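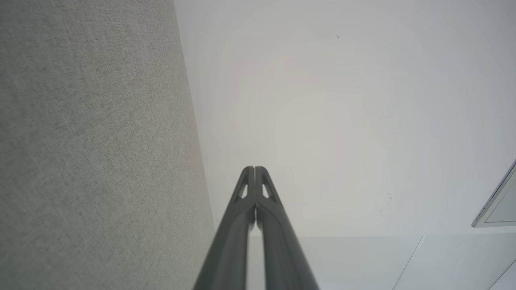
**How many examples does one task need?** Plan on 500 good ones for a task with one object and one place to put it, then test, then decide whether to collect more.

# Speaker notes: collecting examples for Tuvis

Theda Mühlbauer. Slides 1 to 8, then questions. Yae has the clicker for the second half.

**Slide 1, title**

Say who we are. Skip the company history. Mention that the handout has the full task list so people don't need to copy it down.

**Slide 2, what we have**

- 2,290 recorded runs in the Tuvis set at the end of August.
- A run is one attempt at one task by one operator, start to finish.
- 224 of them are marked as failed. We keep those in a separate folder. They are not used for training yet.

Pause here. Somebody usually asks why we keep failures. Answer: we want them later for a model that spots when a grasp is going wrong.

**Slide 3, who records**

Operators work in pairs. One drives, one resets the table and types the label. They swap every 400 seconds of recorded time. We tried longer turns and the driving got sloppy near the end.

**Slide 4, the wrist camera**

The view moves with the hand, so the fingers stay in the same part of the picture while the background changes all the time. Walls, ceiling and furniture get into the recordings whenever the arm tilts. We leave them in. Cropping was tried on the Bezerra set and the model did worse in a new room.

Check before each session:

1. Lens wiped.
2. Camera bolt tight.
3. Fingers close evenly.
4. Clock matches the arm controller.

Number 4 is the one people skip. Tell the story of the lost afternoon if there is time. (Short version: the clock was off, every picture was paired with the wrong arm position, all of it was thrown out.)

**Slide 5, labels**

Write what was done in one short sentence. "Put the cup on the shelf." Leave out how well it went, there is a separate box for that. Kavau stores both. Old runs from before the second box existed still have comments mixed into the label, and Yae is cleaning those by hand.

**Slide 6, variety** (Yae takes over)

Change the start position of the arm every run. Change the object position every run. Change the lights once per session. Don't change the task wording in the middle of a batch.

**Slide 7, what went wrong**

The first batch at Ondow was recorded by one very good driver. The model copied her path and had no idea what to do when it drifted off. Second batch used four drivers and included small corrections. Show the two plots side by side and let people look.

**Slide 8, next**

Two-arm tasks. Shorter resets. A button on the handle to mark a bad run while driving.

Leave ten minutes for questions. If asked about sharing the data, say we are still deciding and take an email address.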